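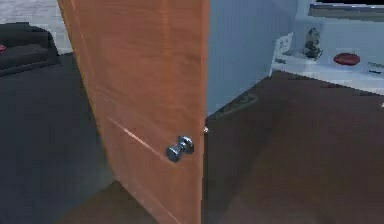

Wood door with a chrome knob, partly open.

Sharpening and Storing Pruners, Loppers and Hoes

Garden blades dull slowly, and most people notice only when stems start to tear. A ragged cut heals poorly and leaves more surface for disease to enter. One sharpening in late winter and a light touch-up in July are enough for an average yard.

Cleaning
Take bypass pruners apart if the pivot bolt allows it. Lay the parts out in the order they came off. Scrub off dried sap with warm soapy water and a stiff brush. Stubborn resin softens with rubbing alcohol on a rag. Light rust comes off with fine steel wool and a few drops of oil. Dry each part fully before going further.

Sharpening bypass blades
Only the curved cutting blade has a bevel. The hooked counter blade should be left alone except to remove burrs. Clamp the blade with the bevel facing up and find the factory angle by laying the file flat against it. Coloring the bevel with a marker helps – if the ink comes off evenly, the angle is right.

Use a fine diamond file first, pushing from the heel of the blade to the tip. Lift on the return stroke. When a slight burr can be felt along the flat side, switch to a 1,000 grit stone, such as the Nundel pocket stone, and make a few light passes. Turn the blade over, lay the stone completely flat and remove the burr in one or two strokes. Do not put a second bevel on the flat side or the blades will no longer meet.

Anvil pruners are different. The blade is beveled on both sides and closes against a soft metal or plastic plate. Keep the edge straight, as any hollow will leave a strip of bark uncut.

Hoes and spades
These need a coarser edge. A mill file with a handle works well; the Vistby 10-inch is a common size. File only the side that already has a bevel. Stop when the edge is even. A very thin edge on a hoe chips on the first stone.
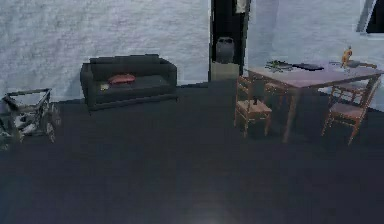
Dark gray floor and pale textured walls.

Storage
Moisture causes more damage than use. Hang long-handled tools with the heads off the floor, particularly over bare concrete. Wipe metal parts with a thin coat of camellia or mineral oil. Wood handles take boiled linseed oil – apply it, wait 17 minutes, and wipe off whatever has not soaked in. Spread oily rags flat outdoors to dry before throwing them away. They can catch fire on their own if left in a pile.

Reassembly
Put a drop of oil on the pivot and tighten the bolt until the blades close without side play. The pruners should still open freely under spring pressure. Test on a sheet of newspaper. A clean cut all the way to the tip means the job is done; a fold at the tip means the bolt is loose.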